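Atdale Veterans' Fellowship

The Atdale Veterans' Fellowship is a social and welfare group for former members of the armed forces and their families, based in the market town of Atdale. It is best known locally for its weekly breakfast, its home visiting scheme and a long-running collection of spoken memories, and it welcomes anybody who has served, for however short a time and in whatever trade, along with widows, widowers and grown-up children.

Origins

The fellowship grew out of a breakfast table. Arsalan Mengal, a former army medic who had moved to the town for work, found that he kept meeting other ex-service people in the queue at the Hellar Street bakery, and one September he invited them all to sit down together the following Saturday. Three turned up, and by the end of the month there were 13 – rather more than the bakery had chairs for – so the gathering moved to the old drill hall, where it has stayed ever since.

In its early days the group had no rules and no name, and older members still simply call it "the breakfast". A written constitution came later, when the drill hall's owners asked who exactly they were letting the place to.

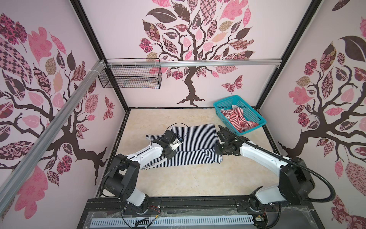 Home visiting

The visiting scheme was started by Naa Nyarko, who had served as a naval writer and who noticed that some of the most faithful breakfasters stopped coming once the stairs or the bus became too much for them. Visitors go out in pairs on a first call and alone after that, if everyone is happy with the arrangement. They might help with a pension form or change a light bulb, but a good deal of the time is spent over a pot of tea, talking about anything at all, and quite often the service years never come up.

Roughly 25 households are on the visiting list at any one time. Those living in the outlying villages are called on less often in winter, when the hill road can be difficult, and are telephoned in between.

Spoken memories

Members are invited to record their memories in their own words, with a friend or relative beside them if they would like one. The recordings range from grand parades to dreadful cooking, and include several accounts of what it was like to come home and look for a job. Speakers may ask for a recording to be kept private during their lifetime, and a fair number have done so.

See also

Atdale Drill Hall
Hellar Street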